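Unit 4 handout: Bins, benches and putting things back

Okay, so last week I promised I'd type up the bin talk properly, and then I went home and forgot, and two of you wrote to remind me. This is the whole thing, plus the bits I ran out of time for. Bring it on Saturday, we'll use it for the sorting exercise.

Start with the thing most people get wrong, which is buying the bin first. I did this myself when I ran the stockroom at Testarlow! I ordered a whole pallet of bins because they were on sale, and then spent a month finding stuff to put in them. Go the other way around. Lay out what you've got, group it by who reaches for it and how often, and only then measure. Our teaching store has 308 different items on the list and they fit into far fewer bins than you'd guess, mainly thanks to Ji-hoon Cho, who sat down one January and merged every category that had two names for the same thing.

Next, depth. A deep bin feels generous and then you lose things in it. My rule (you can argue with me on this, Remigiusz Pietrzak does every year) is that if your elbow goes below the rim, the bin is too deep for small parts. Bulky, light things are fine in there. Small heavy things sink to the bottom and stay there until inventory day.

Then there's what the bin is made of. Plastic is light and cheap and you can see through some of it. Metal takes knocks, doesn't bow when you load it up, and wipes down fast, but it's noisy and it will mark a soft work surface if you drag it. So lift it, please. If it's too heavy to lift, it's too full, and you should split the contents over two.

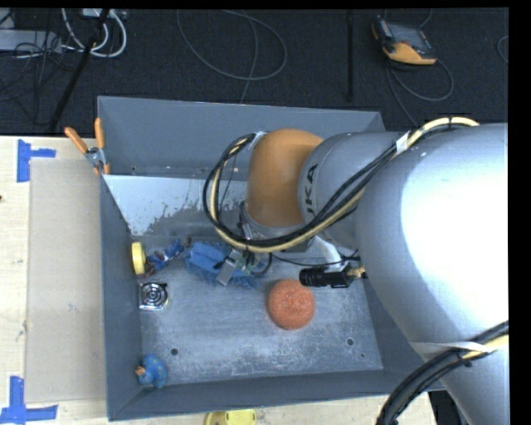
Should a big bin live on the bench or on the floor?

Keep it on the bench while you're working out of it, and put it on a low shelf when you've finished. Bending down to the floor forty times in an afternoon is how people hurt their backs, and a bin on the floor also becomes the place where everyone drops whatever is in their hand.

While we're talking about floors: carpet and small parts do not mix. If your room is carpeted, you want a tray or a bin with real sides under whatever you're sorting. I once spent most of a lunch hour on my knees looking for one spring, and I never did find it. Cables on the floor go on your list too. Walk the route from the bench to the shelf before you carry anything along it.

Labels! Put them on the short side, facing out, in big plain letters. Write what's inside, then the shelf number. Don't write "misc". The last time we did a full count at the Hesora building we had 2,722 pieces, and 1,075 of them were sitting in bins marked "misc" or with no label at all. It took us two days to sort that out and I was pretty grumpy by the end of it.

For Saturday you'll work in pairs. Each pair gets one mixed bin and 16 blank labels, and you don't have to use them all. Empty the bin completely before you start grouping (everybody wants to pick out the easy things first, and then the leftovers go straight back in). Write your groups down on paper before you touch the labels. When you're done, swap with another pair and see whether they can find three things you name without asking you where they are.

Reading for next time is the Flukell chapter on shelf layout, first half only. Skip the part about barcodes, we'll do that in Unit 6.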